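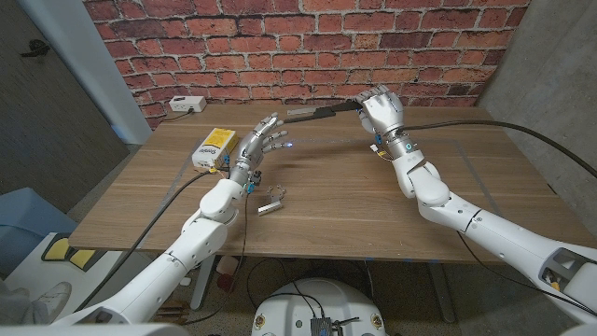
Issue 1221

Skoltstead Home Help: Tables and Worktops

Oil or varnish for a light wood tabletop?

My table has a light wooden top and it gets used for everything, mostly small parts and tools. Stuff gets put down flat on it all day, including metal brackets with pointy corners. The man at the store wants me to buy Plikanex hard oil and swears it never marks. I've heard that before. Does it hold up, or am I paying for a nice can?
Valbona Vasić

2 answers

Sitthichai
Never marks? No. I oiled mine in November and had scratches inside a week. What oil does give you is an easy repair: rub the spot with 200 grit along the grain, wipe more oil on, leave it overnight. With varnish you end up sanding the whole top. Any decent hard oil will do the same job, so I'd want to see a reason for the price before paying it. Don't go finer than 200 or the oil sits on the surface and stays tacky. Some people tell you 500. Try that on the underside first and see if you still agree.
Also drag less. Metal clips and cables with grit on them do more harm than anything you set down gently.

Enden
varnish, three coats, done. mine is fine

Comment from Valbona Vasić: Fine after how long? And what do you keep on it, a fruit bowl? I'm going to oil one corner and leave a bracket on it before I believe either of you.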